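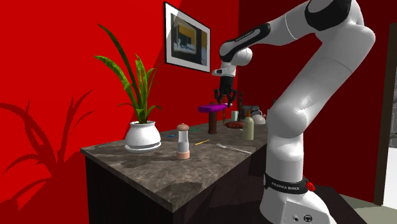
Section 4 covers sealing natural stone with the Wuser two-part kit (part no. 426). It applies to marble, limestone and travertine, whether the stone is built in along a wall or set on a single cabinet. A dark marble top like the one shown here gets the same treatment as a light one, but any sealer left to dry on the surface shows up sooner, so take more care with step 9. Do not use this kit on quartz, laminate or solid surface material. For those, see Section 6.

4.1 Before you start

Read the safety sheet in the lid of the box. The kit holds one bottle of cleaner (A), one bottle of sealer (B), two applicator pads, four lint-free cloths and a pair of gloves. You will also need masking tape, a bucket of clean water and a timer.

The room should be between 60 and 80 degrees F. New stone must be left for seven days after installation before it is sealed.

CAUTION: Bottle B is flammable until dry. Turn off pilot lights and keep the room aired while you work.

4.2 Water test

1. Put a teaspoon of water on the stone in a spot that gets daily use, such as beside the sink.
2. Set the timer for 15 minutes.
3. Wipe up the water and look at the stone. If there is a darker patch, the stone needs sealing. If there is no change, leave it alone and test again in April or after six months, whichever comes first.

Note: On black or very dark brown stone the patch can be hard to see. Look at it from a low angle with a lamp on the far side.

4.3 Cleaning and sealing

1. Clear the counter. Tape the wall edge and any painted trim.
2. Put on the gloves.
3. Spread cleaner A with a damp cloth. Rinse twice with clean water and change the water in between.
4. Let the stone dry overnight. Marble that feels dry can still hold water below the surface.
5. Try sealer B in a hidden place first, such as under the overhang. Wait until it is dry and check the color.
6. Shake bottle B and pour a small amount onto an applicator pad. Do not pour it onto the stone.
7. Work in sections no wider than your arm can reach. Keep the surface evenly wet for five minutes, adding more sealer where it soaks in.
8. Do the front edge and the cutout around the sink by hand with the corner of the pad.
9. Wipe off all the sealer left on top with a dry cloth, then go over the stone again with a second dry cloth.
10. Wait 40 minutes and repeat steps 6 to 9 once. A third coat is not needed.

Keep the counter free of water for 24 hours and do not put food directly on it for 72 hours.

CAUTION: Used cloths can heat up on their own if they are left in a pile. Lay them flat outdoors to dry before you throw them out.

4.4 If the stone looks hazy

Haze comes from sealer that dried before it was wiped. Wet a cloth with a little fresh sealer B, rub the hazy part for one minute and dry it at once. If the haze is still there the next day, stop and call the help line. Have the batch number ready (four digits, printed under the bar code).

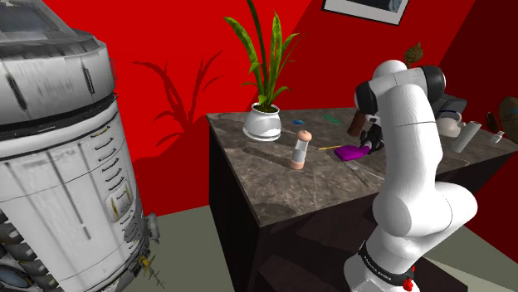 Nenbridge, 4 February 2023

Change to this section. Kits from batch 1036 onward have a gray cap on bottle B in place of the blue one. The sealer is the same and the two can be used on one counter. The waiting time in step 10 used to be one hour and has been shortened. If your printed booklet still gives one hour, you can follow either.

Questions on Section 4 go to Leonie Treloar at the Nenbridge office. For spare pads and cloths, write to Hadi Shboul in Parts and give the part number on the lid.

Next: Section 5, Stain removal.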